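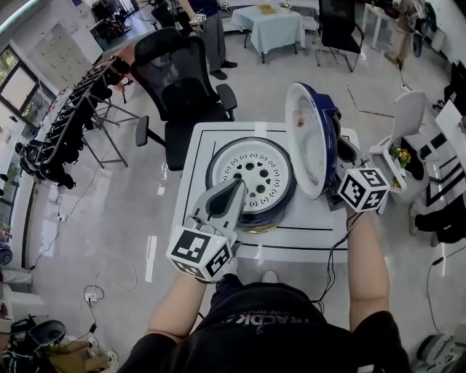
Figure 1. Lid task at the test table, left gripper on the perforated disc and right gripper holding the lid.

Evaluation of the Dretis hand-held gripper kit
Project report, second term
Group members: Tegwen Mathias, Orhun Yazıcı, Anneliese Petersen
Supervisor: Selim Kurtuluş

1. Purpose

Our group was asked to review the Dretis kit and say whether the department should rent it for the July intake. The kit is a pair of hand-held grippers used to record a person doing a task, so that the recordings can be used later to train a robot arm. It is supplied by Başaran, who lent us one set for the term. We paid nothing for the loan and agreed to send them a copy of this report after it was marked.

We looked at three things: how long it takes to learn, how many usable recordings we could get in a session, and how tired the operator gets. We did not train an arm on the data. That is the subject of Yiğit Ertürk's project and he will report on it separately.

2. Method

We used one task for all sessions. The operator works with a round container that has a dark blue base, a white disc with holes in it and a large lid. The left gripper steadies the disc in the base while the right gripper handles the lid. Each gripper carries a white marker cube, and the tracking depends on these cubes staying in view.

All three of us took turns as operator. Whoever was not operating kept the log and reset the table. A recording was marked usable if the software accepted it and the lid ended up fully on the base. We stopped for a break after every 12 recordings.

The last session was on Sat 15 February, when we had the room for the whole day.

3. Results

We made 103 recordings in total and 70 were usable. Most of the rejected ones had lost tracking. This usually happened when the operator turned a wrist inward and hid the marker cube behind a forearm. The rest were dropped lids, nearly all of them in the first session.

Learning the grippers was quicker than we expected. Anneliese had not used anything like them before and had a usable recording before her first break. Picking up the lid by its rim was the hardest part. It has to be gripped square on, otherwise it swings when lifted.

Fatigue was a bigger problem. Tegwen and Orhun both reported a sore right forearm by the end of a long session, and their rejected recordings were mostly late in the day. The cable adds to this. It pulls slightly when the arm is raised and has to be moved clear before each start.

4. Comparison

Selim asked us to compare the kit with the Stoken gloves the department already has. We had the gloves for one afternoon only, so this is limited. The gloves were lighter and more comfortable, but the fingertips slipped on the lid and we gave up on the full task. The Dretis grippers are slower to move but hold better.

5. Problems with the kit

The printed manual covers an older version of the software – two of the menus no longer exist. Başaran answered our emails within a day and sent a corrected file. There is also no carrying case, and we would want one if the kit is shared between rooms.

6. Recommendation

We recommend renting one set for July, with short sessions and a second person at the table. We would ask Başaran for a longer cable and a current manual before signing. The session log is in Appendix A.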